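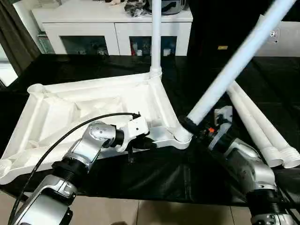 Should home furniture and fixtures be sold with published thread sizes?
Every product that is screwed together by the buyer should carry the diameter, pitch and length of each fastener in its instructions, and those dimensions should come from an existing standard wherever the part allows it.

The current practice is to identify fasteners by letter. Bolt A goes into panel 3, bolt B goes into panel 4, and the drawing shows each one at a scale that may or may not be true. This works on the day of assembly, when the bag of parts is full. It stops working the first time a part is lost, stripped or left behind in a move. The owner then has a letter, and a letter can't be taken to a hardware store.

I worked for several years in returns and repair for a furniture distributor, and my view comes from there. The bench handled goods from four suppliers: Lallent, Fatano, Galanis and Alteck. Lallent and Galanis printed full fastener data on the last page of the manual. Fatano printed letters only. Alteck printed letters and a supplier code that referred to a catalog the public could not get. The products were otherwise comparable in price, material and design. The time needed to repair them was not comparable at all.

A missing bolt on a Lallent bookcase was a two-minute job. The technician read the size, opened the correct drawer and fitted the part. A missing bolt on a Fatano bookcase meant pulling another bolt from the same unit, measuring it with calipers, checking the pitch with a gauge, and then confirming that the missing one was in fact the same type. In July of my last year there I logged this work for one month. The average for a labeled product was 3 minutes. The average for an unlabeled one was 25. A household without calipers or a pitch gauge can't do this work at all.

Manufacturers raise three objections, and they deserve separate treatment.

The first is liability. A buyer who is told the thread size may fit a bolt of the right size and the wrong strength. This is a fair point for a crib, a bunk bed or a wall anchor carrying a heavy load. The answer is to print the strength grade as well. Bolts are already graded, the grade is known to the purchasing department, and adding it takes a few characters. Leaving the data out doesn't prevent substitution. It means that substitution is done by eye, and the person doing it will force a bolt of nearly the right pitch into an insert until it either holds or tears out.

The second is that the information would confuse people. I saw no sign of this in the Lallent and Galanis calls. Owners who didn't need the table ignored it. Owners who needed it read it over the phone, or took the page to a store and compared. A table on the back page has no effect on the assembly steps.

The third is cost, and it divides into two parts. Printing the data costs close to nothing. Changing a nonstandard thread to a standard one is a real expense, particularly in molded plastic, where the thread form is cut into the tool. Plastic threads are often coarse and deep for good reasons, and a fine metal machine thread molded directly into soft plastic will strip early. I don't propose that every molded joint be redesigned. I propose that its dimensions be published. A coarse thread with a stated diameter and pitch can be matched by a third party or reproduced by a repair shop. One with no stated dimensions can only be guessed at from whatever is left of it.

There is a further argument that manufacturers don't make in public, namely that spare parts bring in money. Alteck sold a replacement hardware bag for a bed frame at a price that was 15 percent of the price of the bed. The bag held common bolts and barrel nuts, along with a hex key. A buyer who needed one bolt had to buy the full bag. I have no objection to a company selling parts at a margin. I do object to a market that exists only through the absence of four or five numbers on a page.

Length is the dimension most often skipped, even in manuals that give the rest. It should be treated as equal to diameter. On one Galanis desk the leg bolts were 75 millimeters and the crossbar bolts were 78. The two are difficult to tell apart by hand. The longer bolt bottomed out in the leg insert before the joint was tight, and the owner, feeling resistance, assumed it was finished. We received desks with loose legs and no defective parts in them. Galanis at least listed both lengths, so the fault could be found from the manual. My preference would have been a single length for both joints, and the design had room for it.

This leads to a secondary point about variety. A company that has to publish its fastener list will look at the list. Six bolt types in a small cabinet seem normal when they are letters. When they are dimensions in a column, it becomes plain that two of them could be merged. Fewer types means fewer assembly errors and a smaller stock of spares.

The format should be dull and uniform. One table per product, placed on the last page, with columns for the label used in the drawings, type of fastener, diameter, pitch, length measured under the head, drive size, material, grade where one applies, and quantity. Female threads in plastic parts should get their own rows. The same table should be posted online under the model number and kept there after the product is discontinued, which is when most of the requests arrive.

Retailers could bring this about without a change in law. They already require carton dimensions, weights and care labels in a set format, and they reject shipments that lack them. A fastener table could be added to the same checklist. Small importers would ask their factories for the data, and the factories have it, as nobody orders bolts by letter from a bolt supplier.

Until then, I would advise buyers to look at the last page of the manual before purchase. Most are available for download. If the parts are listed only as A through F, measure them on the day the box is opened and write the sizes on the cover in pencil.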